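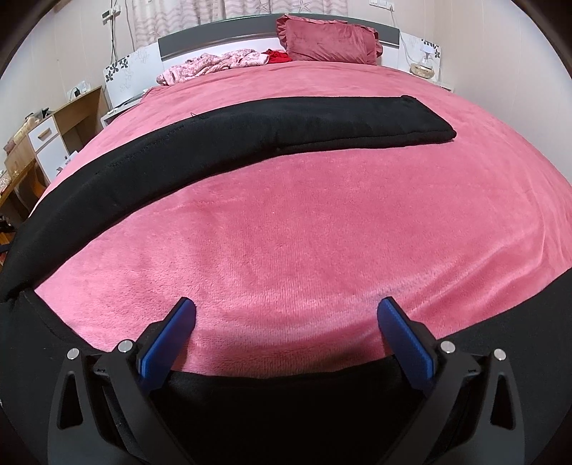

Tempo de leitura: 2 min

O grupo do projeto Wisent fechou em abril a comparação entre duas formas de recolher demonstrações para manipulação de tecidos. A primeira foi feita numa bancada de laboratório, sempre com o mesmo fundo. A segunda usou a garra de mão em quartos e salas de casas habitadas, com mantas, faixas e roupa de cama.

O conjunto final tem 1307 demonstrações. Cada política treinada foi testada 100 vezes em 10 quartos que não entraram no treino. A que aprendeu com dados domésticos agarrou melhor as tiras compridas sobre superfícies felpudas - o caso em que a de bancada mais falhava, por fechar os dedos na manta em vez de os fechar na tira.

Segundo Hae-won Ok, que coordenou a recolha, falta resolver as dobras: quando o tecido assenta sobre si mesmo, as duas políticas levantam muitas vezes só a camada de cima. O relatório segue para os parceiros da Pladura ainda este semestre.

Comentários

Marta R.: Os dados vão ficar disponíveis?

Ivo: Testaram com lençóis lisos? Na bancada dão-nos mais trabalho do que as mantas.

Relacionados
- Bainbridge: calibração de garras em 2 passos
- Judimlow, notas da primeira recolha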